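Fallbridge Manipulation Group
Minutes, April meeting
Start 2:00 p.m.

1. Previous minutes
Approved with one fix: the Koltov planner is on its second version, not its third.

2. Utensil sorting, method update
The group went through the new way of collecting two-arm demonstrations. Instead of resetting the table to the same layout, the operator now leaves things wherever the last attempt put them and starts again from there. We have 112 demonstrations recorded this way, and everyone was very happy with the variety! Forks land at all sorts of angles, and the arms end up working close together far more often than in the old set. 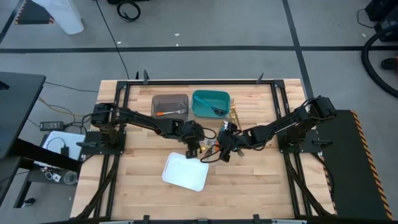

Grippers close together over the forks, bins at the far side.

The Nugroho policy trained on the new set finished 27 test runs with 7 dropped utensils. The old set gave us more drops than that on an easier layout, so this is a really encouraging result — the best we have had on forks. Most of the drops came at the moment of lifting, when two handles crossed.

There was a good discussion on whether crossed handles should be their own test category. Agreed that they should. Layouts with one utensil lying over another will be logged separately, and a fork beside the plate counts as a different start from a fork on it.

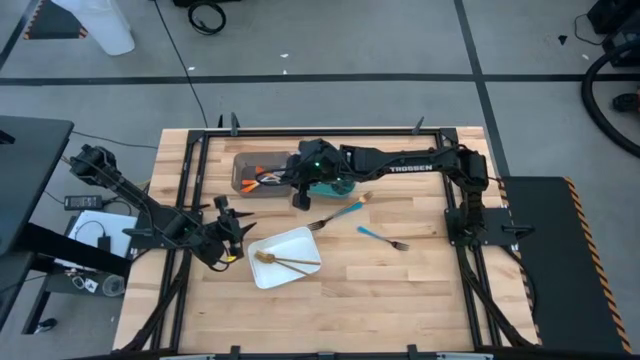

3. Gurnero comparison
Held over until the same test layouts have been run on both policies. The group would like to see 5 layouts repeated exactly, with the bins in fixed spots.

4. Actions
Add the crossed-handle label to the log sheet.
Retrain Nugroho with the lifting segments weighted higher.
Write up the no-reset method as a short draft — two pages is plenty for now.

5. Any other business
Cable slack at the wrists to be checked before the next round of tests.

Meeting closed 3:10 p.m.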